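28/11/2018

Back on the bottle task for Zomau, in the simulated kitchen.
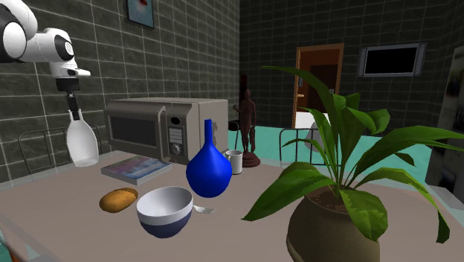
Bottle held upside down by the neck, left of the microwave.

We had 736 examples on disk when I logged in, and the target is 3,000. Gaetano Gentile took the first block and I did the afternoon. The plant on the right stays in for this batch, and so do the potato and the fork. Gaetano wants the clutter shuffled more between resets. I'd like to finish this layout first.

I threw out three of my runs for bad labels: two said "cup" and one had no text at all. The viewer froze once and I restarted it.

Retraining is set for Friday if the Tukedel machine is free. Need to ask Gaetano for his notes on upside-down grasps before then. Home by seven, soup.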